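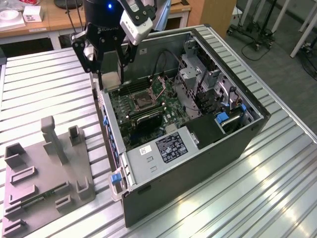 The Lirlow robot club's arm above the memory slots of an open desktop computer, with the parts tray at left.

Lirlow students set a robot arm to work on old computers

27 April 2020

LIRLOW – Students in the Lirlow robot club have spent the school year programming a robot arm to work inside used desktop computers, and will enter the project in this year's Nastitz Student Automation Challenge.

The task the students chose is memory. The arm is meant to pick a module from a tray on the bench, carry it to an open computer tower and press it into its slot on the motherboard. It is also meant to do the job in reverse, so that modules from computers headed for recycling can be sorted and used again.

"A person can do it in a few seconds, so people ask why we bother," said club member Yurii Kravchuk, who is in Grade 11. "The slot is narrow and the gripper has to come down straight. If it's a bit off, the part catches on the edge and you start over."

The arm carries a two-finger gripper with a camera module mounted beside it. The grey tray that holds the parts was 3D printed and has upright holders as well as low pockets. Students drew it themselves and went through 3 versions before settling on the present one.

The club began the work in January and has logged 892 practice runs since then. Each run is written up in a shared notebook with the starting position, the result and the name of the student at the controls. Of the first 144 runs, most ended with the arm stopped by hand. The students later slowed the final part of the movement and changed the angle at which the fingers close.

"They keep good records and they argue from them," said Bohdana Tkachenko, the teacher who runs the club. "I mostly unlock the room and order parts."

The computers were donated by Hladun, an office supply firm in the area. The club has also received a grant of $2119 from the Flekeck Community Fund, which paid for printing filament, replacement gripper parts and the Challenge entry fee.

Entries to the Challenge are judged on a written report, the program code and a recorded demonstration. The Lirlow team's report is finished, and the students are now editing the section on error handling.

The club is open to students in Grades 9 to 12. No programming experience is needed. Students who want to join next year should leave their name at the school office.

Media contact:
Bohdana Tkachenko, Lirlow robot club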